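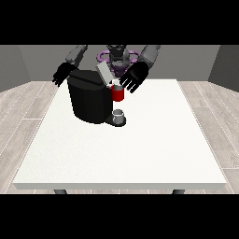

Mancombe Equipment Planning Group
Minutes of the meeting held 29 Nov 2023

The chair opened by thanking everyone for coming out in such miserable weather, and for the lemon cake, which was passed around during the first item and did not survive to the second.

1. Minutes of the last meeting
Approved with one correction. The quote for shelving was from Clullberg and should not have been listed under Zovgate.

2. Humanoid for the beverage station
We spent most of the evening here, and it was a good, friendly discussion even where we didn't agree. The simulation lead took us through the coffee task as it stands: one coffee machine on a plain white table, a red mug, and the robot working from behind with both hands. Several members said how much easier it was to talk about money once they could see the job laid out. The lead was careful to remind us that a simulated kitchen is a kind one, with no spilled sugar and no cord to catch a wrist on, and asked that we not treat it as a promise.

Two suppliers have replied so far. Zovgate would lease us a robot with hands for 60 days, training included, and would take it back at the end with no further obligation. Vukadinović would rather sell outright, and their letter was very courteous but left out delivery and the service plan. The group leaned toward the lease, though one member made a thoughtful case for buying, on the grounds that we always end up wishing we had kept the thing.

Agreed: to ask Zovgate for a written lease offer, and to write back to Vukadinović for the missing costs. No order to be placed before both are in hand.

3. Simulation time
The lead asked for 175 more hours of computer time before any hardware arrives, mainly for the mug, so that different handle positions and cup sizes can be tried. We have 107 hours left on the current allowance. After some back and forth it was agreed to use those first and bring the balance of the request to the next meeting.

4. Table and floor space
Clullberg can supply 2 white tables to match the one in the simulation. There was a long and rather enjoyable detour about whether the legs could be leveled on our old floor. Facilities will measure the slope by the east door and report back.

5. Spring budget
Anything over the small purchases limit needs to be on the list by May. Please send in requests early, even rough ones.

6. Other business
The label printer is jamming again. A replacement roller has been ordered.

Next meeting to be set by email once the supplier letters arrive.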